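Search the handouts
Enter keywords Go

Drawing for People Who Stopped Drawing
Notes for week four: ellipses, and the shadows under things

Last updated: September

Right, a few of you asked for the notes from last time because I talk too fast when I've got charcoal in my hand, so I've typed up the lot and tidied it a bit. If you were there, skip to the homework. If you weren't, get a cup of tea, because I've gone on.

We started with the plate problem. You know a plate is round, so your hand wants to draw it round, and then it looks as if it's been hung on the wall behind the table! From a chair, what you see is an ellipse, and how fat it is depends on how high your eyes are. Stand up and it gets rounder. Crouch until you're level with the tabletop and it goes nearly to a line. Please do try the crouching, even if you feel daft (I do it in cafés and I've stopped minding).

The two things that go wrong most often are pointed ends and a lopsided front. An ellipse has no corners, not even tiny ones, and if yours looks like a rugby ball you've drawn two curves and hoped they'd meet. Go round and round lightly with the whole arm, shoulder loose, pencil hardly touching, and pick the best line out of the fuzz afterwards. Themis Zacharopoulos, who taught me, used to make us fill a sheet with them before he'd let us sit down, and I thought it was a waste of good paper until about the third week, when I noticed I wasn't scared of bowls any more.

For mugs and jars, remember that the bottom ellipse is a touch rounder than the top one when you're looking down. I know. It feels backwards. Hold a glass out in front of you, lower it slowly and watch the base. Draw the whole of it, including the back edge you can't see, and rub that bit out later.

Then we did things lying down, and there was some groaning. A bottle on its side is still a stack of circles with a line through the middle. Draw the middle line first! It gives you the tilt, and everything else hangs off it: shoulder, neck, cap. Anything wrapped around the body, such as a label, has to curve with it, and I'd leave the lettering alone until the very end. Perfect lettering on a wobbly bottle looks very odd.

Shadows. Most of you are drawing them too dark and with an outline, like a puddle. Look at where the thing touches the table and you'll find a thin dark bit right underneath, and from there it softens and gets paler as it goes out. On a white surface the shadow can be very faint, so squint. Squinting is the most useful thing I can teach you and it's free. And leave the paper bare for the table itself. Laimutė Kazlauskienė's drawing of the eggs, which I passed round, had almost nothing in the lower half and it was the best table in the room.

Somebody wanted to know about materials again. Any pencil will do for this, but I like a soft Shehu for the searching lines and something harder to finish. Paper is more of a worry. The thin Grotden pads buckle if you rub out as much as I do, so if you're using washes later in the course, get the 300 gsm. One pad between two is fine.

Reading, if you fancy it: the chapter on perspective in the blue book, 18 pages, and you can skip the bit with the railway lines. There's a copy in the cupboard in room 1443. Please put it back.

Homework is one table drawing, done sitting down, using whatever was out anyway. No arranging, no grapes. Something round and something lying down would be ideal, and it doesn't matter a bit if they don't belong together. 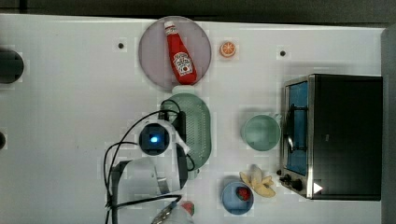

Dernham, June 11, 2018

A bottle lying across a plate gives you both of this week's headaches in one go, so have a crack at that if you're feeling brave. Put the plate in first, lightly, all the way round, straight through where the bottle's going to be. Then the middle line of the bottle. Citrus slices are good practice too: get the outer shape before you start on the segments, and don't make the segments all the same.

Next session runs to 115 minutes because we lost some time to the fire bell, and we'll be outside if it's dry. Bring a board, two clips and a hat. The Dunau group are joining us, so come early if you want a stool.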